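Section 4. Suturing a Straight Incision on the Practice Pad

This section covers placing a row of interrupted stitches in the Jeltora tissue pad. Read Section 3 (Mounting the Pad) first. The pad must be fixed in its tray and must not shift when pressed with a fingertip.

Before you start

You will need:
Jeltora pad, mounted
Curved needle with braided thread attached
Spare thread, same size
Suture scissors
Sharps container
Lint-free cloth

CAUTION: Training needles are as sharp as clinical needles. Never pick one up with your fingers. Needles from the Kolon practice pack are not sterile and must not be used on people or animals.

Preparing the pad

1. Wipe the surface with the lint-free cloth. Do not use alcohol, which dulls the top layer and makes it tear sooner.

2. Choose an incision. New pads come with one pre-cut line. To add another, use a fresh blade and cut through the top layer only, keeping at least 21 mm away from any existing line.

3. Press lightly on both sides of the incision. The edges should open and close again evenly. If one side stays raised, reseat the pad in the tray.

4. Cut a working length of thread. Long tails drag across the pad and catch in the knots you have already tied. New users tend to leave far too much.

Placing a stitch

5. Hold the needle in the driver about two-thirds of the way back from the point. Gripping close to the point blunts it, and gripping at the very end where the thread joins will bend the needle.

6. Bring the point down so that it meets the surface at a right angle. Keep the second instrument near the entry point with its jaws closed, ready to steady the pad or receive the needle.

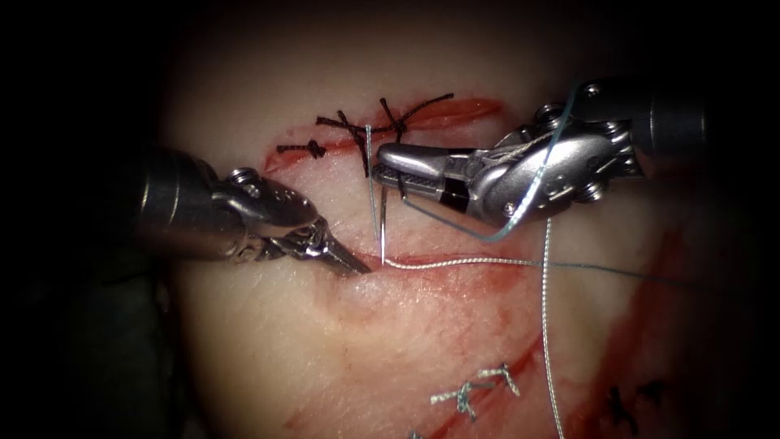
7. Turn the needle through the pad along its own curve. Do not push it straight forward. If you feel the pad bunching up ahead of the point, back out the way you came and start the stitch again.

8. When the point shows on the far side, take hold of it just behind the tip and draw it the rest of the way through. Pull the thread until a short tail remains on the entry side.

NOTE: The entry and exit points should sit the same distance from the incision. Uneven bites leave a step between the two edges, and tightening the knot will not flatten it.

Tying off

9. Tie a double throw, lay it flat, and bring the edges together until they just touch. Follow with two single throws in opposite directions.

10. Trim both tails to 8 mm. On practice work it is better to leave them a little long - short tails slip out while the next stitch is going in.

11. Move along the incision and repeat, keeping the spacing even.

CAUTION: Do not leave a needle standing in the pad when you take a break. Put it in the sharps container or back in its foil.

Care of the pad

Remove all stitches at the end of the session by cutting one side of each loop close to the surface and lifting the knot away. Dust the pad lightly with the supplied powder and store it flat, out of sunlight. Turn to Section 5 for replacement pads and for the running stitch.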